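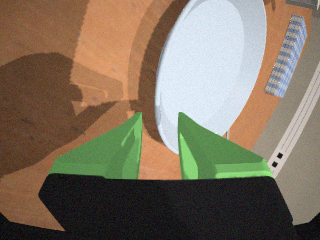
Skonulitz sets aside money for dish-handling arm

12/10/2022

Catering supplier Skonulitz has approved a budget to buy one robot arm for its dishwashing area next year, after a planning period that began in September. The first job on the list is plates: picking them up from a table and standing them in a rack.
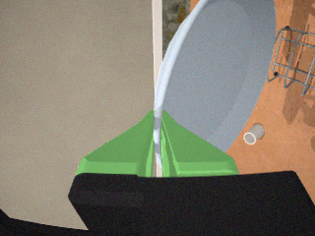
Gripping a plate by the rim in simulation.

Relu Oprea, who handles equipment purchases for the company, said the arm and its pedestal take up most of the money. The gripper is budgeted separately at $3,538, with another $2,000 for spare fingers and cabling. Bids came in from Iveo and Hrytsenko, and the two were 17 percent apart on the base price.
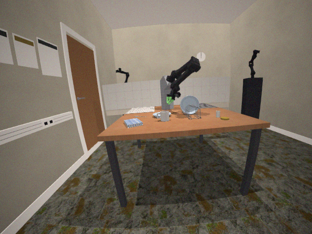

Delivery is the bigger worry. Both bidders quoted about seven months, and the floor work can't be scheduled until a pedestal size is confirmed. Oprea wants service visits written into the contract — the lower bid left them out — and has asked for revised figures from both. Installation would go to Jetodov, which already maintains the company's conveyors.

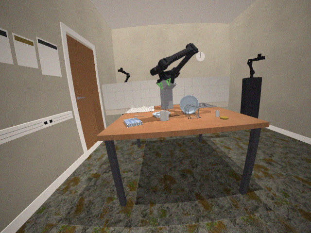 Will the company lease the arm instead?
Leasing was priced and set aside for this purchase. It may come up again if a second arm is added.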